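The Last Bus Out of Skoltgate

I should say right away that I only got on the bus because my feet hurt. People ask me about that night and they want a better reason, some kind of feeling in my bones, and all I can give them is a pair of new boots from the sale rack in Lowther and a blister the size of a quarter.

It was April and raining sideways. I'd been walking since the library closed, up the long hill through Skoltgate with a bag of overdue books I'd been too embarrassed to turn in, and the bus came around the corner with its lights on and its door already open. The sign on the front said FLAKBY. I don't live in Flakby. I have never lived in Flakby. But it passes my street on the way, or it's supposed to, and I got on.

The driver was a woman with a gray braid and a thermos between her knees. I held out my fare and she looked at it like I'd offered her a sandwich.

"Where to?" she said.

"Just the bottom of Mill Road."

"We don't stop there."

"You stopped there this morning!"

"That was the morning," she said, and she closed the door.

So now I'm on the bus. There was a man asleep against the window with a birdcage on his lap (no bird, just a cabbage, and I swear I looked twice), and two girls in choir robes sharing one pair of headphones, and way in the back somebody was humming. I took the seat over the heater. My socks started to steam a little, and I'll admit I stopped caring about Mill Road for a good ten minutes.

Then I noticed we weren't going downhill.

You have to understand that everything in Skoltgate goes downhill. You drop an orange outside the post office and you can pick it up at the harbor. But we were climbing, and the houses had stopped, and out the window there was just a stone wall and wet grass and now and then a sheep looking offended. I went up front, holding on to the poles.

"Is this the Havetti road?" I asked. My grandmother used to talk about the Havetti road. She said it closed when she was a girl, after the ice took the bridge.

"It's the only one that gets there," said the driver.

"Gets where?"

She pointed at the sign with her thumb, even though you can't read it from the inside. "Flakby. Sit down, honey, there's a bump."

There was a bump. The cabbage got loose and rolled all the way to the back, and the humming stopped, and a kid's voice said, "Mine now."

I'd like to tell you I was scared. What I really was, was hungry. I'd had a pear at noon. One of the choir girls must have heard my stomach, because she passed me half a cheese roll over the seat without even turning around, and I ate it in three bites with the rain hammering on the roof. It had mustard on it, the strong kind, the kind my grandmother made in a crock behind the door. I hadn't tasted it in years and my eyes watered, partly from the mustard.

"Who made this?" I said.

"The lady in Flakby," said the girl. "She does all the food. She says there's always somebody coming who forgot to eat."

My grandmother said that. She said it every single time I came through her door, usually while putting down a plate I hadn't asked for.
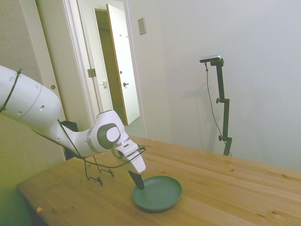

I sat there with crumbs on my coat and did not say a word. The bus went over a bridge, a long one, and I could hear the river under us, very loud, and I kept my eyes on my knees until the sound changed back to road.

Then the driver was slowing down. There were lights ahead, a whole row of yellow windows, and a smell coming in through the vents like onions in butter. The man with the birdcage woke up and straightened his tie. The girls were already standing.

"You can get off if you want," the driver told me. She'd turned around to say it. "Or you can ride back down with me. But it's one or the other — I don't wait."

I looked at the door. It was open, and the rain had quit. Up the path, a woman in an apron was shaking out a dishcloth on her front step, and I knew the way she shook it, two snaps and a fold.

I had my bag on my shoulder. I had one foot on the bottom step.

"Your books are overdue!" she called down to me. "Go home and take them back, and come when you're done!"

Well, you didn't argue with her. I got back in my seat over the heater, and the driver poured me some tea in the lid of her thermos, and we went down through the dark with just the two of us and the kid with the cabbage, who got out at a gate somewhere and didn't say goodbye.

She let me off at the bottom of Mill Road after all. I paid the library the next morning, every cent, and the man at the desk asked if I wanted to take anything else out. I said sure. I took the thickest one they had.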